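The Gauge at Dikura

The water level at Dikura was read twice a day, at six in the morning and six at night, and written in a green book kept in the pump shed. The reader walked down from the house with a torch and a pencil. The gauge was an enamelled board bolted to a concrete pier, marked in centimetres, with rust coming through at the lower bolts. On still mornings it could be read from the bank. When there was wind she had to stand on the bottom step and take the middle of the chop.

She had done this for 20 years. The Zeltgate water office paid a small sum each quarter and sent new books when the old ones were full.

In May a letter came from Zeltgate. A Nowicki pressure logger would be fitted to the pier, and manual readings would run beside it for one season, then stop. The letter thanked her for the continuity of the record. It included a form for the return of the key.

1. Installation

The technician arrived before noon in a white utility. He drilled two holes in the pier above the gauge board, fixed a length of pipe, and lowered the sensor down it on a cable. He asked her for the current level. She told him. He typed it in as the offset.

"So it starts from my number," she said.

"It has to start from something," he said.

He gave her a sheet showing how to check the battery light and drove back up the hill. One of his drill bits was still on the step. She put it on the shelf in the shed, beside the book.

2. The comparison

For the first month the two records agreed to within a centimetre. After that the logger began to read high. By midwinter it was 3 centimetres above the board and she wrote to Zeltgate, enclosing both columns. The reply said that manual readings were subject to observer error and that the difference would be reviewed.

She considered observer error. She was older than she had been when she started, and her left eye was poor in low light. She bought a stronger torch. She read the board from the bank and again from the step, and put both figures in the book with the time beside each. The difference stayed where it was.

That was also the winter of her own operation, a minor one on the abdomen, done at the hospital in Prundo. 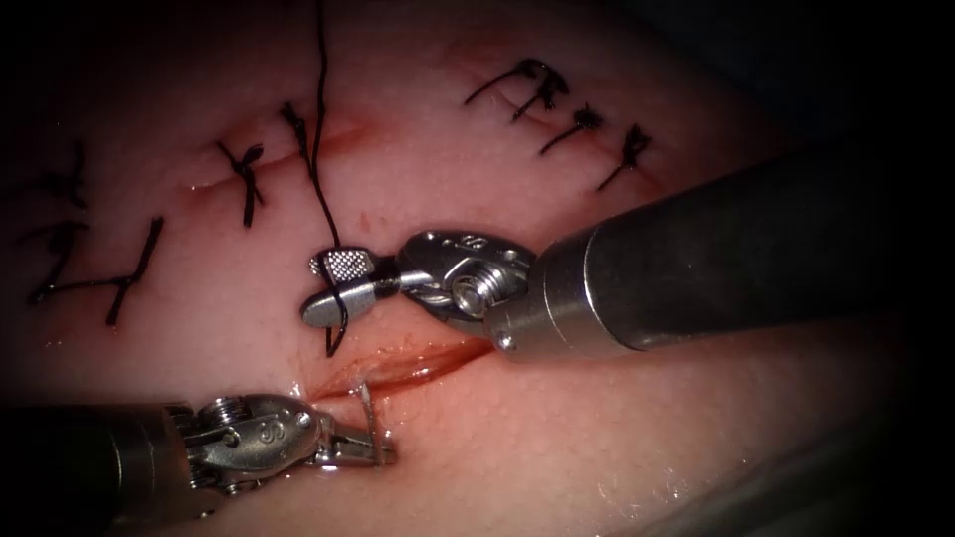
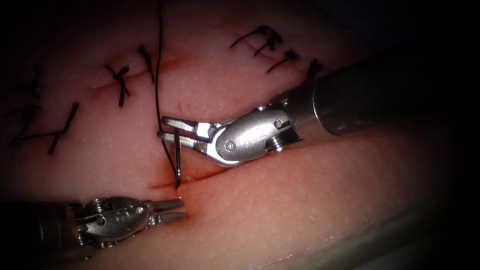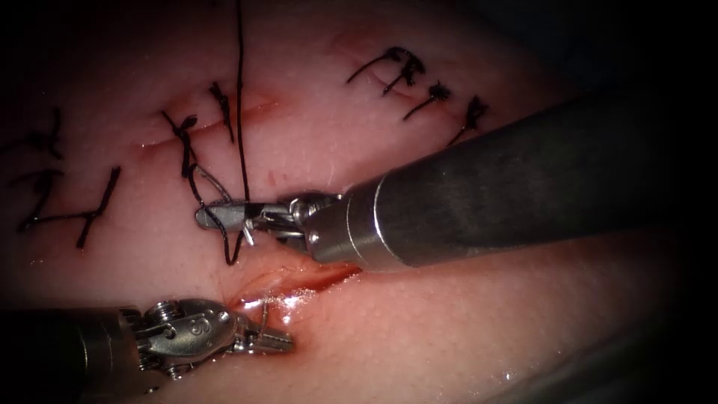 Suturing practice on a tissue pad.

3. The gap in the book

She was away for 10 days. The pages for those days were ruled and left blank. She did not fill them from the logger, although the figures could be had by telephone. An interpolated value would have to be marked as such, and the green book had no column for it.

When she was allowed to walk down the hill again she went slowly, holding the rail. The river had risen and dropped while she was gone. There was a line of sticks and foam scum along the bank, well above the water, and she measured from it down to the surface with a tape. She entered this under remarks: debris line, date of peak not known.

Then she looked at the pipe. The upper bracket had worked loose in its hole and the pipe had slid down the pier. The sensor was sitting lower than it had been set, with more water over it, and so it read high. She measured the bright strip of concrete where the bracket had been. It was 3 centimetres.

She wrote the measurement in the book, and again in a letter, with a sketch of the bracket and both dimensions shown. She did not mention observer error. She added that a drill bit belonging to the technician was on the shelf and could be collected.

At six she read the board. There was some wind, and she took the middle of the chop.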